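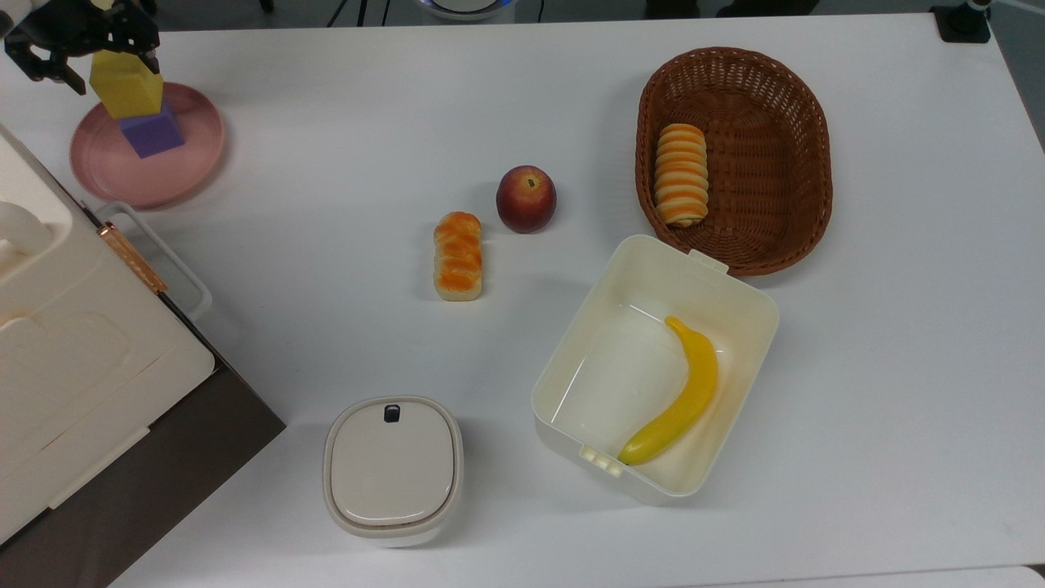

Play food, foam blocks and storage containers on the sorting table.

Call for participants: sorting and putting away small household items

Simier is recruiting adults for a study of how people group and put away mixed household items on a table. Sessions run through June at the Ruawai building, ground floor. The study has 600 places, and booking stays open until they are filled.

What the work consists of

Each participant attends one session and completes 11 short tasks at a white table. The items are light and small: play food such as an apple, a banana and bread rolls, together with coloured foam blocks. The places to put them include a plate, a wicker basket and plastic containers. Before each task a written card states which items are to be moved and, in some tasks, where they are to go. In the remaining tasks the participant decides.

After each task the participant fills in a half-page form giving the grouping used (by colour, kind, size, or other) and any item that was hard to place. The forms are the main source of data for the study, so please bring reading glasses if you need them. Large-print cards can be supplied if requested when booking.

Items are placed, not thrown or stacked beyond what the card asks. A foam block that rolls or slides off the table is to be left on the floor until the task has ended. Container lids are opened and closed only where the card says so.

Who can take part

Applicants must be 18 or over and able to read a short instruction in English. Either hand may be used, and left-handed applicants are particularly wanted, as the present list is short of them. Tasks may be done sitting or standing. No experience in packing, catering or warehouse work is needed. People who took part in the Sinus pilot may apply again, but will be given a different set of cards. 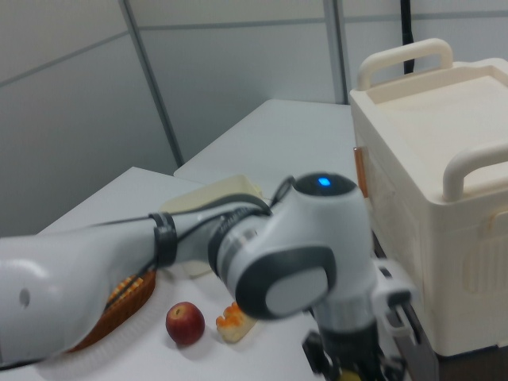 One person from the pilot wrote that the bread rolls took her longer than anything else, as she could not settle whether they belonged with the fruit or in a basket of their own, and she asked for a third option on the form. The form now has a blank line for this. There is no correct grouping, and payment does not depend on the answers given.

Time and payment

Sessions start at 9.30 am and 1.30 pm. Allow two hours, including a break of 15 minutes after the sixth task. Payment is by bank transfer at the end of the month in which the session takes place. Local bus fares are refunded on production of a ticket. Parking is not refunded.

Participants who stop before the last task are paid for the full session if they have completed at least six.

How to apply

Write to the Clavano desk at Simier, giving your name, age, preferred hand and preferred start time. Put "table sorting" in the subject line. Applications without a preferred start time will be placed in the afternoon list. A reply is normally sent within five working days.

Forms are stored under a number and names are kept separately. The consent sheet is sent with the booking and must be signed before the first task.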